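Wednesday, May 27, 2020

Cutting boards, again

I finally got to the kitchen boards this week. They had been stacked on their sides between the stove and the wall since December, and every time I pulled one out the rest came with it. I wanted to end up with fewer boards and a better place to keep them.

I started by taking everything out and laying it on the kitchen table. Two of the boards went straight out to the garage. One was a thin plastic one that had bowed so badly it spun when you pressed on the middle. The other was a round cheese board with a crack from the rim almost to the center. I had glued it once already and I wasn't going to do it again. It can be something to set paint cans on.

That left 6, which is still more than I use. The big maple one stays out on the counter. I bought it from the restaurant supply place in Covmont when they were closing their showroom, and it weighs so much that putting it away was never going to happen. The small ones are for garlic and limes and for cutting a sandwich in half.

The bamboo board with the letters on it was the one I had to think about. It came as a gift and I have always treated it as a serving board, mostly on account of the lettering. I don't like to cut on it. Bamboo is hard on knives anyway, and mine are not expensive but I sharpen them myself and I notice. So it has been used for bread and for olives when people come over, and people have not been coming over this spring.

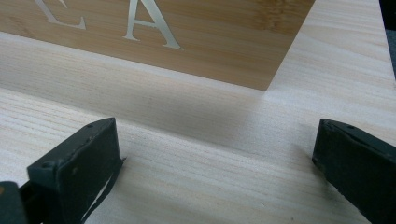
I cleaned all of them the same way. Hot water, a little dish soap, a stiff brush, and then a wipe with a towel right away. None of them get soaked. For the one that smelled like onion I used coarse salt and half a lemon, left it ten minutes, and rinsed it. The smell is mostly gone. I stood them on edge overnight so both sides could dry.

The next day I oiled them. I use plain mineral oil from the pharmacy, a 500 ml bottle, and it lasts me more than a year. I tried the board cream from Clilthorpe last summer and it was fine, but it left a waxy feel I didn't care for, and it cost a lot more. I put the oil on with a piece of old T-shirt, let it sit for a few hours, and wiped off whatever hadn't gone in. The maple took two coats. With the bamboo I go light, as it doesn't seem to drink up much and the extra just sits on top and gets on your hands.

I also sanded the maple before the second coat. I meant to go over it with 100 grit and then something finer, but I only had the 100, so that is what it got. It feels a little rough still – I'll do it again when the hardware store in Prurnden goes back to regular hours.

Storage was the harder part. I looked at racks online and most were either wire things that tip over or far too wide for the gap I have. What I did in the end was move the baking sheets to the drawer under the oven and give the boards the narrow cabinet where the sheets used to be. There were already dividers in there. The boards stand up on edge, one or two to a slot, and I can pull one out without holding back the others. The bamboo one is on the far left where it won't get knocked around.

The cabinet door doesn't quite close on the longest one. It stays open roughly an inch. I may take the bottom divider rail out and see if that gives me enough room, but it is screwed in from underneath and I haven't felt like lying on the floor with a flashlight yet. Maybe this weekend, after I do the knives.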